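Bukia Hand Trials – README

Version of Oct 1, 2021. Maintained by Italo Santoro.

What this is

Bukia is a set of recordings made while we tried out different hands and controllers on household pick-up jobs. If you are choosing a hand for a humanoid and you care about soft stuff (towels, plush, bedding, socks), we made this for you! It holds 2,000 grasp attempts. Every attempt has joint states, motor currents and video from a fixed camera, plus a short note from whoever was running the trial.

We started out wanting to settle an argument over two hands and ended up with far more data than the argument needed. Sharing it seemed like the fun thing to do.

What was compared

Hands:
Plemus – multi-finger hand, tendon driven
Cocco – two-jaw gripper with swappable rubber pads

Controllers:
Stultano – our own compliant controller, current limited
baseline – plain position control with a fixed closing speed

Both hands were run with both controllers. The wrist adapter is the same for all of them, so swapping a hand takes up to 5 minutes once you have done it a few times. The first time, budget an afternoon.

Folder layout

trials/ one folder per attempt, numbered
calib/ camera and wrist calibration, one file per session
notes/ operator notes as plain text
splits/ train and test lists
tools/ loader, plotting script, replay script

The test list has 300 attempts. We picked it by session, so no session shows up in both lists. Please keep it that way if you make your own split, otherwise your scores will look much nicer than they should.

Labels

Each attempt gets one of four labels: held, slipped, missed, aborted. "Held" means the object stayed in the hand through the lift and a short pause. "Aborted" means the operator hit stop, for any reason at all, and those attempts are worth a look – some of our best lessons are in there.

What we liked

Stultano with the multi-finger hand is a joy on loose fabric. It closes, feels the cloth bunch up, and keeps going gently. The position controller on the same hand is faster and fine for boxes and cups, but it tends to push soft things away before the fingers get around them. Cocco surprised all of us on socks. Those rubber pads are great, and we will be ordering more of them.

Known problems

Finger current readings drift during long sessions. Re-zero every 40 attempts, or use the drift correction in tools/.
Clock offset between the camera and the arm is stored in calib/, but it is not applied for you.
The first sessions have no operator notes. Sorry about that.
Thumb joint values are missing in a few folders. The loader fills them with NaN and prints a warning.

Getting started

Run the loader on a single trial folder first and look at the plot. If the current curve and the finger angles line up in time, your offset is set right and you can load everything else. The replay script only needs the joint states, so it works fine with the video left out of the download.

Planned for November: a second release with left-hand trials and a slower closing profile for Cocco. Bug reports and odd results are very welcome, especially if you have a hand we have not tried.

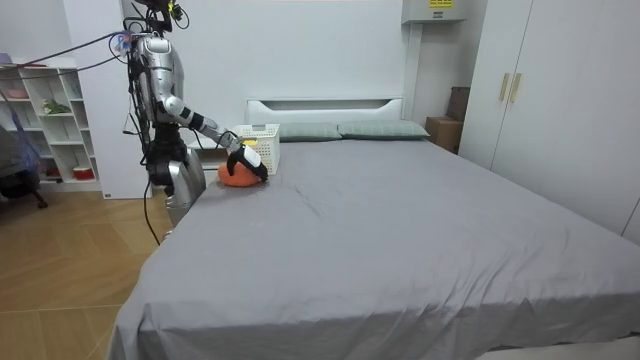

Approach direction is the setting we would play with first on a new hand. Coming from above is simple to plan, but the fingers need somewhere to go, and a mattress gives under them in a way a tabletop never will. With a fuzzy object like the orange one on the gray sheet, fingers curled over the top and one side are a good pose to compare across controllers. Look at the finger currents next to the wrist height when you do this. Keep an eye on the clearance to things nearby too, like the white basket right behind the hand, and add them to the planner as solid boxes before you raise the arm speed.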